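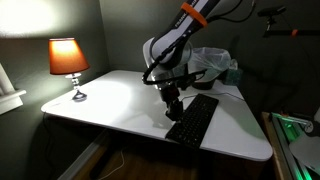

3 min read

Levholm workshop group: minutes, teaching-by-demonstration review
24 February 2025

Present: the arm team, the software side, two from production, one from purchasing. Apologies from the Skillham office.

1. Minutes of the December meeting

Accepted with one correction. The December text said the keyboard task was "working." It should read "was shown working once, to people who wanted it to."

2. Keyboard task, demonstrations to date

The arm team reported 153 recorded demonstrations of the keyboard task, in which the operator brings the gripper down to the keyboard from above. Of these, 47 were led by hand, with the operator holding the arm and moving it through the task. The rest were done by remote control from the next room.

Production asked what the 153 were meant to prove. The arm team said they were training material and proved nothing yet. Production asked for that sentence to be minuted.

There was a long discussion of whether hand-led recordings are better. The arm team prefers them for the last part of the approach, where the operator can feel contact. The software side said the operator's own arm gets into the camera view and the model may learn to look for it. No one had tested this. Both sides were asked to stop stating it as fact until someone does.

3. Remote control

Three operators have been trained on the Golix controller. Two of them overshoot on the way down and then correct, and the corrections are in the recordings. Software says this is useful, as the arm should learn to recover. Production says it will learn to overshoot. Left open.

Delay between controller and arm was raised again. It was also raised in December. There is still no measurement, only the operators' impression that it gets worse in the afternoon.

4. Conditions on the table

Production pointed out that the keyboard has been set at much the same slant in most recordings and that the lamp has stayed lit at the back of the table. If the arm can only find a keyboard at one slant in one light, the group has built an expensive way of pressing a key. The arm team agreed that positions should vary more, and objected to "expensive."

The cable looped along the outside of the arm was discussed. One operator says it pulls when the wrist turns. Arm team to check the slack before the next batch.

5. Mets proposal

Mets has offered to label the recordings. Purchasing circulated the quote. The sample they returned marked several abandoned attempts as successes, and the meeting did not feel this was a good start. No decision. Purchasing to ask how they define success, in writing.

6. Actions

Arm team: record 30 new demonstrations with the keyboard moved and turned between each, lamp on for half and off for half.
Software: measure the controller delay, morning and afternoon.
Software: run the arm on positions it has not been shown, and report every attempt, including the bad ones.
Purchasing: reply to Mets.

7. Any other business

Skillham has asked for a visit to see the arm type a word. Production would like this put off until it can do so with an outsider placing the keyboard. The arm team disagreed. To be taken up with Skillham directly.

Next meeting when the test results are in.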